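Zwischenbericht an die Stiftung Getance
Projekt: Lesehilfe und Sprachcafé im Stadtteil Gultberg
Berichtszeitraum: bis Ende Dezember

Sehr geehrte Damen und Herren,

mit diesem Bericht informieren wir Sie über den Stand unseres Projektes. Das Sprachcafé ist seit September regelmäßig geöffnet, jeweils am Nachmittag bis 18 Uhr. Es haben sich 30 Teilnehmende angemeldet, davon kommen die meisten jede Woche. Die Gruppe für Anfänger war schnell voll, deshalb haben wir im November eine zweite eröffnet.

Von den bewilligten Sachmitteln wurden bisher 566 Euro ausgegeben, hauptsächlich für Wörterbücher und für leichte Lektüre. Die Bücher haben wir bei der Buchhandlung Mihăilă bestellt. Die Lieferung kam leider in zwei Teilen — der zweite Teil erst nach acht Wochen. In dieser Zeit haben wir mit Kopien gearbeitet.

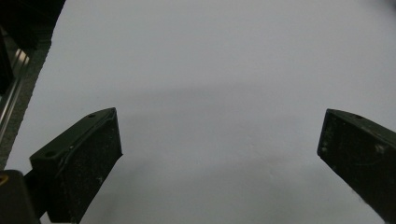 Aus der Anfängergruppe kam die Rückmeldung, das Lesen in der Gruppe sei angenehm, aber die Texte seien am Anfang zu lang gewesen und man habe sich nicht getraut, nach jedem Wort zu fragen. Wir haben darauf reagiert und verwenden jetzt Texte von höchstens einer Seite.

Noch nicht gelungen ist die Zusammenarbeit mit der Schule in Tarness. Es gab ein erstes Gespräch, aber ein gemeinsamer Termin für die Eltern konnte noch nicht festgelegt werden. Wir möchten dieses Ziel auf das Frühjahr verschieben und bitten Sie hierfür um Ihre Zustimmung.

Für die nächsten Monate planen wir außerdem einen Vorleseabend. Die Abrechnung mit allen Belegen schicken wir Ihnen im Januar getrennt zu.

Mit freundlichen Grüßen
Die Projektleitung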